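Small rooms, slow dusting: a conversation with Cecilia Owusu

Posted in: Work and home

When Cecilia Owusu began to look after offices, she believed the job was mostly about floors. Now she thinks it is mostly about cloths. She runs a small service called Nenia, which takes care of workrooms and studios for people who have no time for it or, as she puts it kindly, no eye for it. We met on 16 March 2024 in a café near her store room, and she had brought a bag of folded cloths with her, in case I should want to see them.

I did want to see them. They were blue, yellow and white, and each colour has its own work. The yellow ones never leave the kitchen. The white ones are for glass. The blue ones go everywhere else: desks, shelves, rails, the arms of chairs.

"People buy a very good spray and then they use an old shirt," she said. "I would turn it around. Buy a good cloth and use water."

Her first regular customer was Gruvell, a drawing office with two rooms and a long corridor. She started there in February, in a cold winter, and she remembers that the windows had not been opened for weeks. The people who worked there had stopped noticing the dust. It was on the fan, on the backs of the chairs, and on top of the picture frames, where it is hard to see it unless you are tall.

I asked her where she begins in a room she does not know.

"At the wall," she said. "I go along the wall, with my hand at the height of my shoulder. Everything which sticks out from the wall collects dust. A rail, a small shelf, a notice in a frame. People clean the desk every day and the rail never."

She does the desks after that, and the floor at the end. She does not like to hurry the chairs. A chair with a mesh back holds dust inside the small holes, and a wet cloth only pushes it deeper, so she uses a soft brush first. If there is a cable on the seat, she lifts it off, does the seat, and puts the cable back in the same place.

"I never tidy a cable without asking," she said. "For me it is a mess, but for the other person maybe it is a system."

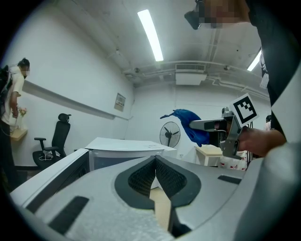 Coetzee, where she worked for five years, had a different opinion about this, and told her more than once that a cleaner who leaves cables lying has done only half of the job. She repeated it to me without anger. She still disagrees.

We spoke for a while about flowers. Cecilia likes to find them in a workroom, even a few in a small vase, and she changes the water if the customer agrees. But she asks people to keep the vase on a shelf and away from papers. Once, at a company called Tenton, a vase fell over on a Friday evening and stood in its own water on a table until after the weekend. The mark in the wood is still there. She tried everything for it, also oil and fine sanding, and she would not recommend the sanding.

She is careful with fans too. In spring, before anybody switches one on, she wipes the grille with the plug pulled out. "Otherwise the whole winter flies into your face on the first warm day," she said, and laughed.

I wanted to know what the cloths cost her. She buys 17 at a time and keeps them until the edges become hard. Washing them is a bigger expense than people think, and she does it herself, at sixty degrees and without softener. The softener makes them smooth, and a smooth cloth moves the dust from one end of the desk to the other.

Before I left she gave me a blue one to take home. I have used it on my bookshelf twice. On the upper board I found a train ticket I had been looking for, and a good deal of grey dust behind the dictionaries.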